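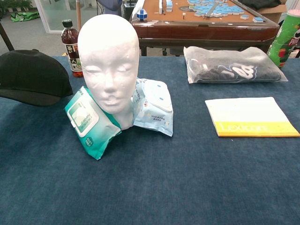
蓝色台面上的杂件：泡沫人头、两包湿巾、黑色帽子、瓶装饮料、袋装衣物、小册子

Dotus 杂件分拣工位

首页 / 产品 / 退货与杂件处理 / Dotus

面向退货中心、失物招领处和拍卖预检仓的桌面分拣工位，由 Donarix 设计和组装。单臂，软指，一张绒面工作台，一盏急停灯。处理那些谁也说不清该归哪一类的东西。

概述 规格 随箱物品 安装 保养 选配 保修 订购

概述

整箱的同款瓶装水早就有机器管了，码垛机一小时搬完，还搬得很骄傲。Dotus 管的是剩下那部分：客人退回来的帽子，塑料袋里叠好的衣服，半新的湿巾，一本封面朝上的小册子，一个没有头发的泡沫人头。它们在仓储系统里通常共用一个类目，叫“其他”。“其他”这个类目每年都在长，每年年底都有人提议把它取消，第二年它又长一截。

Dotus 的工作流程很短。操作员把一箱东西倒到绒面台上，铺开，按绿键。工位逐件拍照，逐件拿起，称重，放进对应的料箱。拿不准的，它会停下来，亮黄灯，等人看一眼。人看完按一个键，它接着干。它不会为此道歉，也不会露出松了一口气的样子，有些班组认为这是缺点。

它能拿什么

软质包装：湿巾、纸巾、袋装衣物。软指会先轻压一次，估计里面有多少空气，再决定怎么捏。湿巾包如果是歪的、靠在别的东西上的，它会从不受力的一侧下手。

圆的和滑的：瓶子、罐装零食、球、安全帽。带液体的瓶子全程保持竖直，移动速度自动降低。盖子没拧紧的瓶子请人先拧紧，工位检查不出来，台面倒是会告诉您。

扁的：册子、卡片、信封。这类东西从台面上揭起来比较费劲，绒面的好处就在这里，手指可以稍微陷下去一点，插到边缘底下。光面台我们也试过，一本薄册子被推着在台上走了很远，最后自己掉进了料箱，而且是对的那个料箱。我们没有把这算作功能。

形状古怪的：泡沫模型、帽子、玩具、带把手的任何东西。帽子按帽檐定位，泡沫件限力抓取，默认值比较保守。如果您的泡沫件表面已经坑坑洼洼，可以适当放宽。

它不拿什么

刀具、打火机、敞口容器、活物、正在响的手机。单件超过 2 公斤的也不拿，亮黄灯，叫人。

现金它会认出来，然后把整个料箱锁上，等有钥匙的人来。这条规则是客户要求加的，我们没有多问。

在 Bometville 发生了什么

Catacutan 在 Bometville 的退货仓是第一个把 Dotus 放进正式班次的客户。那里原来的杂件台由人工完成，一班下来，站着，弯腰，走到货架，走回来，再弯腰。招聘启事上写的是“工作内容丰富”。

装机在 October。第一周大家对它很客气，给它让路，说话声音也小了。第二周有人在机座上贴了工牌，职务一栏写的是“实习”。到月底，工牌还在，照片那一格贴了一张笑脸贴纸，人事部没有表态。

班组长 Shiela Buenaventura 给我们写过一份使用反馈，篇幅很长，客套话很短。征得她同意，摘录几段：

“以前我每天的主要工作是判断一样东西是什么。现在我每天的主要工作是判断机器觉得它是什么，然后告诉它算了吧。听上去差不多，但是我的腰知道区别。”

“黄灯刚开始亮得太频繁。它把一条叠好的围巾当成了狗的玩具，把狗的玩具当成了围巾。我们纠正了几次，它改了一半，现在围巾没问题了。”

“最大的变化是走路。料箱换到工位后面以后，我不用再绕那根柱子。那根柱子我绕了四年，现在路过还会习惯性地侧身。”

“最不喜欢的是它的提示音。请提供关闭选项。”

提示音的关闭选项已在当前版本提供，位于“设置”第二页最下方。默认仍为开启，音量默认仍为最大，我们内部对此有分歧。

该仓库装机后第一个完整月，工位共处理 1571 件杂件，其中 34 件亮了黄灯以后由人工改判。其余的黄灯，人看过之后同意了机器的意见，有几次同意得不太情愿。这个数字是一个仓、一个月的，换一个仓、换一批退货，结果会不一样，请不要让您的采购经理把它抄进可行性报告的第一页。他多半还是会抄的。

岗位会怎么变

客户问得最多的问题排在价格前面，所以写在规格前面。

一台 Dotus 需要一名操作员在场。不需要一直盯着，但需要能在黄灯亮起后走过来。所以“无人化”三个字您不会在本页看到第二次。有位经销商在展会易拉宝上印过，我们请他撤下来，他撤了，换成了“少人化”，我们又请他撤了一次。

原来分拣杂件的人，工作内容会移到三件事上。倒箱和铺开：东西堆得太高，相机看不到底下的，铺开这一步目前还是人做得快，而且人会顺手把漏水的挑出来。处理黄灯：需要判断力，也需要一点耐心。维护类目表：这件事最容易被低估，请务必指定一个人。没有指定人的仓库，类目表会自己长出“其他二”和“其他（新）”。

需要说清楚的是，如果您买设备的唯一目的是减一个人头，请把培训、维护类目表和换指套的工时都算进去再比较。有时候算完仍然划算，有时候算完会发现原来那位同事其实很便宜，这时候建议您先考虑给他加工资，再考虑跟我们签合同。销售部希望这一段放到页面底部，编辑部把它留在了这里。

对上夜班的人，变化比白班明显。夜班杂件台以前是全仓最安静也最冷清的位置，现在旁边多了一个会动的东西。有人喜欢，有人请求调回白班。我们没有关于这一点的统计，只有两封措辞很礼貌的邮件。

还有一个变化不在合同里：出了错，大家开始先怪机器。改判记录会写明每一次是谁、在什么时候按的键，所以这种情形一般持续不过午饭。记录可以按班次导出，是否用它来考核人，由您决定。我们的建议是不要。黄灯按得快的人，未必看得仔细。

规格

型号：Dotus
机械臂：单臂，关节式，桌面安装
有效臂展：646 毫米
单件最大重量：2 公斤
手指：软指，可更换指套
台面：深蓝色短绒面，可拆洗
相机：顶部一台，腕部一台
称重：台面内置
料箱：标准周转箱，从后方抽取
供电：普通墙面插座，请独占一路，不要和微波炉共用
网络：有线。无线可用，但是仓库里的无线信号大家心里都有数
急停：前侧红色按钮，侧面另有一个，操作员左右手都够得着
界面语言：简体中文、英文、他加禄语

关于台面颜色。选深蓝色的理由是浅色包装在上面好认，白色泡沫、白色瓶标、浅蓝色湿巾包都很清楚。黑色物件差一些，黑帽子和黑衣服需要开侧灯。浅灰色台面正在测试，它把问题反了过来。客户常问有没有一种颜色什么都能衬出来，工程组说有，叫“两块台面换着用”。

绒面用久了会有刷痕，中间也会磨浅。刷痕不影响识别。磨浅的那一块如果让相机频繁误报，把台面转半圈装回去，还能再用一阵。

随箱物品

主机一台
绒面台布两块，一块在用，一块在洗
备用指套一盒
急停按钮保护圈
校准板，请不要拿来垫茶杯
快速入门折页
完整手册，厚
内六角扳手一把，和您抽屉里已有的那几把是同一个尺寸

安装

工位要求地面平整，四周留出人能走过的通道。后方抽料箱的一侧要多留一些。很多仓库把它装在靠玻璃隔断的位置，采光好，参观的人也好站。下午的直射阳光会让透明塑料袋反光，请装帘子，或者说服参观的人站在窗前。

首次开机后按以下顺序操作：

把台布铺平，四角按紧。
把校准板放在台面中央，印字面朝上。
按住绿键，直到灯变蓝。
离开台面，等机械臂走完一圈。
收好校准板。写上“勿丢”。
把类目表导入，或者从空表开始教。

教新类目的方法：把物件放在台上，在屏幕上选“教”，转几个面给它看，输入名字。名字请用同事看得懂的词。有一家客户把所有类目都用内部缩写命名，写缩写的人后来调去了别的部门，现在那张表相当于一份密文。

负责交付培训的 Abundio Cervantes 会在装机当天到场。他的培训分两段，上午讲机器，下午请大家故意把机器难住。下午那段报名的人总是更多。自备物件不限，他只要求不要带吃剩的午饭。此前难倒过工位的物件包括：一团解不开的耳机线、一只装在另一只鞋里的鞋、一副摊开的麻将。麻将它认得，就是坚持要一张一张拿。

保养

每班结束：清空台面，粘毛滚筒走一遍，看一眼指套有没有裂口。

每周：拆洗台布。冷水，不要柔顺剂。用了柔顺剂的台布很舒服，册子会再次开始滑行。

每月：擦相机镜头，请用随箱的布，不要用湿巾，哪怕台上正好有两包。检查急停，真的按下去，听到机械臂停住再松手。

指套是消耗品，什么时候换看您的货。以衣物为主的仓库换得少，纸箱和硬塑料多的换得勤。指尖发亮就该换了。

饮料洒在台面上：按急停，取下台布，擦干称重盘，换上另一块台布，重新校准。茶渍洗不掉可以不洗，相机会在几次扫描后把它记成背景。可乐请尽快处理，它会粘。

已知问题

写在这里，省得您在论坛上看到。

人脸问题。工位的安全功能在台面上方检测到人脸时会减速，泡沫人头和面具有时会触发它。机械臂会很慢、很有礼貌地接近，然后在快碰到时停下来。按“确认非人”可以继续。有操作员反映这个按钮的名字让人不太自在，下一版改为“确认物品”。

叠放的透明袋。两只袋子叠在一起，它有时当成一只。拿起来称重对不上，会自己放回去重拿，多花一点时间。

长杆件。超过台面长度的杆子请人工处理。它会试，不建议让它试。

绿色识别。早期固件把青绿色和蓝绿色归成一类，当前固件分开了，代价是偶尔会为一包湿巾到底偏哪边亮黄灯。请随便选一个。

选配

侧灯套件：处理深色衣物较多的仓库建议加装。
标签打印：放入料箱前打印并贴标。贴得很正，比人贴得正，这一点没有争议。
第二块屏幕：供班组长在办公室查看黄灯。Bometville 的班组长用了两周后退回了这个选件，理由栏写的是“我不想在办公室也看见它”。
加长脚架：操作员身高差别较大的班组可以选。高度由人调，机器会自己适应。顺序不要反过来。
静音包：含橡胶垫和一个默认关闭的提示音。没错，就是那个提示音。

兼容性

Dotus 导出常见格式的表格文件，可以导入多数仓储系统。与贵公司那套十几年没人敢动的系统对接，请提前联系我们，并请写那套系统的人也在场。如果已经联系不上他，请把他留下的便签纸都保存好。

保修与服务

整机保修两年，指套、台布不在保修范围内。急停部件出现任何问题，免费更换，不问原因，请立即停用。

以下情况不保修：把机械臂当衣架；把工位推到室外；自行提高泡沫件以外物件的抓力上限；给它戴帽子。最后一条是认真的，腕部相机被挡住之后它找不到自己的手。

服务电话由人接听。接电话的同事都在杂件台上站过班，您说“就是那个怎么也拿不起来的东西”，他们一般听得懂。

订购

Dotus 按工位报价，含装机和一天培训。可以先租后买，租期内退回不收拆机费。询价时请附一张您那边杂件台的照片，不用收拾，收拾过的照片会让我们报低，之后大家都难做。

请在询价表中填写：每班处理的大致种类、是否有夜班、台面可用的位置、现在做这份工作的人叫什么名字、他们知不知道您在看这一页。最后一项选填，多数人会空着。

下载

产品折页
完整手册
台布洗涤说明
类目表模板（内含“其他”一行，已锁定，不可复制）

相关产品

Dotus 指套补充装
Dotus 绒面台布，深蓝
Dotus 侧灯套件

返回退货与杂件处理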